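Brundeo Home Help > Surfaces and Finishes

Matte white tabletop: uneven sheen after cleaning, recoat or leave it?

Posted by tmarsh_04, 19th July

I have a work table with a matte white painted top, water-based paint, rolled on by the previous owner. The color is fine. The problem is the sheen. When light comes in low from one side I get bands and patches that look grayer than the rest, and they move when I walk to the other end. I have wiped it with dish soap and water, then with plain water, then dried it with a microfiber cloth. The patches came back in the same places both times.
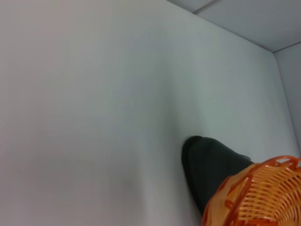 White top, close up. Shading visible across the middle.

What I want to know:

Is this residue, wear in the paint, or only the way matte white takes light?
If it is wear, can I recoat the worn area alone, or does the whole top have to be done?
Does a clear matte topcoat help, or will it yellow?

The can left in the garage says Haugen Interior Matte. No primer can was found, so I don't know what is under it.

Posted by Grurkham

Check the light before you touch the paint. Close the blinds, put one lamp at each end of the table at the same height, and look again. A patch that disappears under even light is falloff or a shadow. A patch that stays put is in the surface.

If it stays, mark it with low-tack tape and look across it at a low angle. Burnished paint looks shinier than the area beside it. Soap film looks dull and changes when you wipe a small spot with a damp cloth.

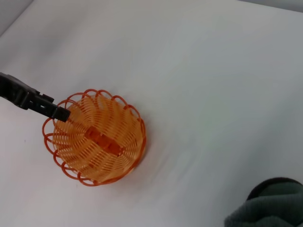

White table surface with orange woven basket.

For film, use warm water with a small amount of white vinegar, then rinse twice with clean water. Change the water between rinses. Most of the film I see on matte paint comes from too much soap and one dirty bucket.

For burnishing, cleaning does nothing. The flatting agent at the surface has been rubbed smooth. You have to recoat, and you have to do the entire top. A spot repair in matte white shows at the edges even from the same can.

Posted by cellar_door

just paint it again. mine looked like that and I used whatever was on sale, looks OK

Posted by Valter Kristiansen

Agree with Grurkham on doing the full top. Some notes on method.

Wash, rinse and let it dry overnight. Scuff with 220 grit, light pressure, in one direction. Vacuum, then wipe with a barely damp cloth. Since you don't know the primer, press a strip of tape on a scored spot underneath the edge and pull it. If paint comes off with the tape, strip the top and start from primer.

If the paint holds, apply 2 thin coats with a short-nap foam roller. Keep a wet edge and finish every pass in the same direction. Roller passes that end in the middle of the top leave bands you will see in side light.

On the clear coat: use a water-based one labeled non-yellowing. Oil-based clears turn amber over white. Stir the can, don't shake it, and stir again halfway through, as the flatting agent settles. A clear coat that was not stirred is a common source of patchy sheen.

Wait 9 days before you put weight on it. It will feel dry long before that.

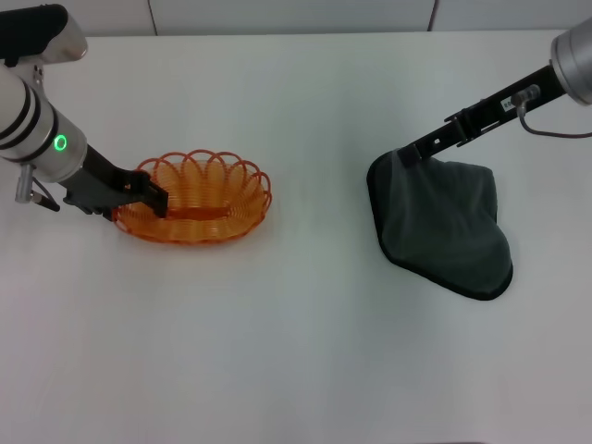

Cutwood: Nine days is short for a wall paint on a horizontal surface. Interior matte is soft and picks up marks from anything that slides. I would switch to a cabinet enamel in the flattest sheen sold and leave it alone until August. Put felt under whatever lives on the table, and skip melamine sponges, which burnish matte paint in a few strokes.

Valter Kristiansen: Enamel is harder, agreed. It will also be a step glossier than what is there now, so test it on a scrap board first and look at it in the same side light.

tmarsh_04: Did the two-lamp check. One patch went away, the other stayed, and it looks shinier at a low angle. Tape test next.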